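# Besson showroom, Torna: open day notes

2021-02-15

The Besson open day is held once a year, and the bus from Karnow takes long enough that you arrive ready to sit on anything. Conveniently, the first hall is all sofas. I tried 9 of them before a polite sign asked me to move along.

Storage is through the second door, and storage was why I came. My apartment holds a lot of books and one decent shelf, and the shelf is losing. I had a tape measure, a sandwich and a firm budget. The sandwich lasted longest.

Besson's people like a shelf with ambitions. Straight lines are for the warehouse, apparently. Over here it's ribbed glass, wavy trim and partitions that head downhill on the diagonal, so you start out with room for an atlas and end up with room for a paperback, if it's a modest one. I stood in front of the white one for a good while trying to work out where a cereal box would go.

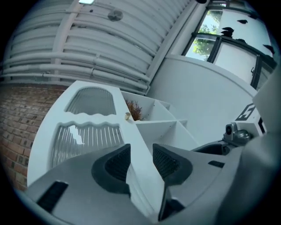
The styling is a trade of its own. Dried stems are the flower of the season, and a small gold-colored cup will do for a whole household's worth of belongings. I own phone chargers, a bag of other bags and a fondue set. None of that was represented.

Still, I softened. Frosted, ribbed glass is a kind thing to put in front of a mess, and I could picture the fondue set behind it, reduced to a rumor. Then I found the price list by the exit: 849 for a Dovov cabinet I had hardly looked at, delivery another 100, assembly "by arrangement." I have arranged assembly before. It took 2 of us a weekend and we still don't discuss it.

Coffee was free and came with a cookie. Parking is behind the building, restrooms are past the mattresses, and the last bus back to Karnow leaves before the doors close, so check the timetable. The next open day is in October. I'll bring the measurements of the alcove this time, which I had left on the kitchen table.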